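Reinholz 31-piece precision screwdriver set

I bought this set in January after stripping two screws on an old laptop with a cheap driver from the checkout aisle. It cost $31 at Brindia, plus shipping. Since then I have used it on two laptops, a desktop and a pair of reading glasses.

The handle is aluminum with a spinning cap. It is thin, which is fine for small screws but tiring on larger case screws. The bits fit snugly and the magnet holds most screws, though the very short ones sometimes drop.
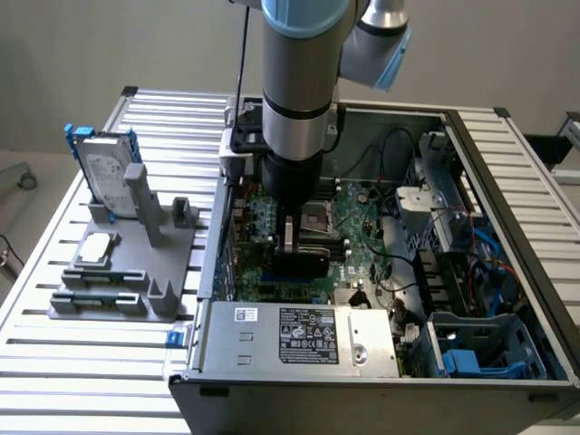
A desktop tower on its side with the side panel off and the CPU socket empty.

For desktop work you will want the 120 mm extension, sold separately. Without it my knuckles kept hitting the drive cage. My neighbor Malte Tiedemann has the Sosside set, which includes one, but his bits are softer and the PH1 is already rounded.

The storage case is the weak point. The latch opened in my bag twice - I now keep a rubber band around it. The size labels are also hard to read in dim light.

Four out of five. I would buy it again for laptops. For desktops only, get a full-size driver.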